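The Patient Thrill of Larkdale

The first thing I did in Larkdale was fall in a river. I'd put on the headset, taken two steps toward a rowboat that looked perfectly solid, and learned that the folks at Vitance have modeled what happens when you step on the edge of one. The boat tipped, the world went green, and I stood in my own living room laughing so hard that my neighbor texted to see if I was okay.

That was 19 hours of play ago, and I'm still finding things like it. Larkdale is a virtual reality game about running a ferry service in a flooded valley, and if that sounds sleepy, I understand. I thought so too. You row people across the water. You carry their mail. Sometimes you carry their goats. There's no sword, no gun, and no end-of-the-world countdown, and I haven't been this excited about a VR game in years. 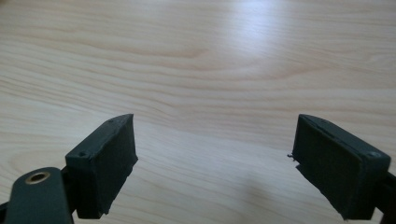 The rowing deserves its own paragraph, so here it is. You grab both oars with the motion controllers and pull, and the game reads the angle of your wrists as well as the distance. Dig too deep and the blade sticks. Skim too shallow and you throw a sheet of water over your passenger, who will complain about it, and who will bring it up again the next time you meet. After an hour I'd stopped thinking about the controllers at all. After two I was feathering the oars on the return stroke, which I've never done in real life and had to look up the name of.

Moving around is still the hardest thing for VR to get right. Teleporting works but makes you feel like a chess piece, and smooth walking turns plenty of stomachs, mine included. Larkdale gets around the problem by keeping you seated for most of the game. You're facing backward, like any rower, so the valley slides away from you and the boat's hull stays put at the bottom of your view. I played one session of three hours straight and stood up feeling fine. A friend who gets queasy in the passenger seat of a car made it through a full evening.

Facing backward also means you can't see where you're going! You have to glance over your shoulder, or learn the landmarks, or trust your passenger to call out rocks. Some of them are good at it. Ruto, an old clockmaker you meet on the second day, is terrible at it. He'll be deep in a story about his sister's wedding and break off to say "oh, by the way" roughly one second before you hit a church steeple. I ferried him everywhere for free.
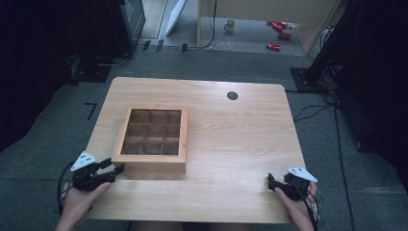

There are 394 people living in the valley, and each one has a name, a home, and somewhere they'd like to be. I was ready to be cynical about that number. Big casts in games tend to be the same six faces in different hats. But the team wrote a daily schedule for every character, and the schedules bump into each other in ways that feel wonderfully messy. I once dropped a baker off late and found the whole north dock grumpy the next morning over missing bread. When I carried a letter to the wrong house (similar names, bad handwriting, my fault), the two families involved ended up sharing a dinner table for the rest of my game.

You'll hear a lot of that story from the boat. Sound carries over water, and the 3D audio here is the best I've come across. With headphones on I could pick out a conversation on the far bank, turn my head, and find the porch it was coming from. At night the voices thin out and you get frogs, rope creak, and a radio playing somewhere up the hill. I spent a whole evening trying to find that radio. I won't say where it is.

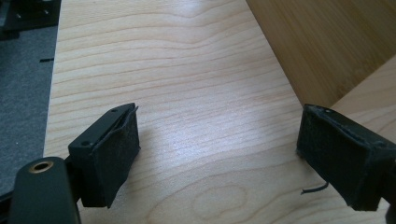
By Jamie Dunmore
2023-12-05

Vitance is a team of five. That fact kept rattling around in my head as I played, mostly when I'd come around a bend and see another drowned orchard or half-sunk rail bridge. The studio's previous game, Thaweesak, was a flat-screen puzzle game set inside a single apartment building, and fans of it will spot the same love of small objects here. Everything in your boathouse can be picked up, opened, turned over, and put down somewhere silly. I've got a teapot balanced on a barometer and I check on it every time I come home.

Not everything floats. Text on the letters is hard to read on older headsets, and I had to hold a few of them right up to my nose. The map folds the way a real paper map folds, meaning badly, and the joke wore thin the fourth time I dropped it overboard. Fishing feels unfinished. You cast, you wait, the line buzzes, and a fish simply appears in your bucket with none of the fuss and muscle that makes the rowing so good. The studio says a January update will rework it, along with a larger text option and a left-handed layout for the boathouse.
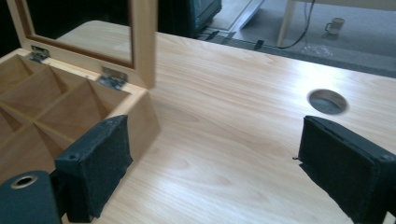
I also hit one nasty bug. A passenger got wedged between my boat and a dock and stayed there, chatting politely, until I reloaded an older save and lost most of an in-game day. It happened once. The game saves only when you tie up for the night, so my advice is to tie up often, especially before a long crossing.

Comfort settings are generous. You can play with one hand, play with the stroke strength turned way up so that a flick of the wrist does the work, or swap the river's current off entirely. The flood itself can be calmed too, and I'd suggest leaving it alone at first, because the spring storm is the best hour in the game. The water rises over a couple of days, docks you know by heart go under, and people start waving lamps from upstairs windows. I had a list of 12 names and a boat that holds three. My arms were sore the next morning.

One of the achievements is for making 700 crossings. I'm nowhere close. I've got a goat waiting at the south landing, a clockmaker who wants to visit his sister, and a new paddle blade I haven't tried in rough water yet.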